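Equipment planning meeting, March 13, 2020
Minutes, written up by me the same evening from my notebook (so if I've got something wrong, shout before we circulate them)

**Last time's minutes**

Approved, with one fix. I'd written that the Clorstead quote included shipping and it doesn't. Sorry! That changes the first item below, so please use the new number.

**Gripper fingers and spares**

We spent way too long on this one, but we did get somewhere. Clorstead will sell us replacement finger sets at $77 each, shipping extra, and they want a minimum order of 3. Narnier is cheaper on paper, but you have to buy their adapter plate too, and by the time we'd added that in on the whiteboard the savings were pretty much gone. I said I'd rather stick with Clorstead for now and look again when the next budget opens. Most people were fine with that. There was one grumble about Clorstead's lead times, which I'm noting here because I promised I would.

Agreed: order 3 sets from Clorstead. I'll put the request in.

**Two-arm table: what we pay for next**

This was the big one. The budget line for the sorting cell has $237 left in small purchases, and everything we want from it has to fit in there, or it waits for the capital request. We talked about trays, baskets, table covering and tape, in that order, and then went back to trays again.

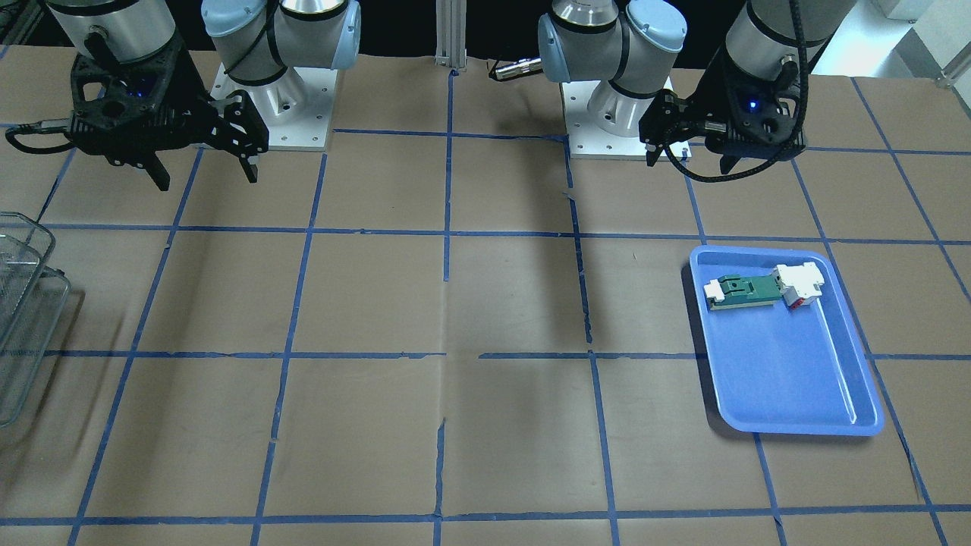
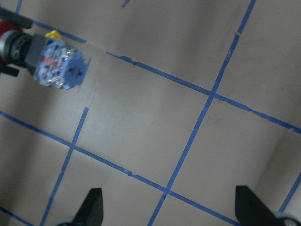
The table covering is the easy part. Kraft paper is cheap, we go through it, and we all want to keep using it for now. The argument was over whether to buy a proper printed mat with the grid already on it. I like the idea a lot — laying out squares with blue tape is fiddly and I am not good at it — but the only mat price we have is $93 from Zudovcombe, and that's for one mat, one size, no returns once it's cut. Somebody pointed out that if we change the square size next month we've bought a very nice rug. Fair point. We're staying with paper and tape through the end of the trial, and I'll ask Zudovcombe if they do a sample piece.

Trays: we want more of the shallow blue plastic kind with the raised rim. There was a side conversation about getting them in a second color so that finished parts and waiting parts don't get mixed up. Everybody liked it and then we remembered that the part checker has only ever been set up with blue. So, same color, and labels on the outside. Not exciting, but it doesn't cost us a week of setup.

Baskets: no decision. Wire mesh is fine for the bigger parts, but small ones could slip through, and I'd like to see what a liner costs before we buy anything. Moved to next time.

**Cabling**

Şimşekoğlu sent over a proposal for re-running the wrist cables on both arms, with sleeves and a strain relief clip at each joint. It's a good proposal! It's also much more work than we asked for. What we wanted was a price for clips and a half day of labor, and what we got was a drawing package. I'm going back to them to ask for the small version. If they can't split it out, it goes into the capital request with the new controller.

Question from the floor about who signs off on downtime for this. We think it's us, but I'm going to check the service agreement before I say so in writing (well, in other writing).

**Capital request**

Short item. The draft is in the shared folder and has been open for comments for a while. I got two comments, both about the font. Please read the part about the second table, because that's where most of the money is and I'd hate to defend it upstairs and find out later that half of you wanted a conveyor.

**To do**

- Me: Clorstead order, Zudovcombe sample question, Şimşekoğlu reply, service agreement
- Bench team: tray count and label wording
- Bench team: basket liner price, two suppliers if possible
- Everybody: comments on the capital draft before the end of March

**Any other business**

The label printer is out of ribbon again. Could whoever orders it next get two?

Next meeting: same room, date to be sent around once I know when the finance people are free.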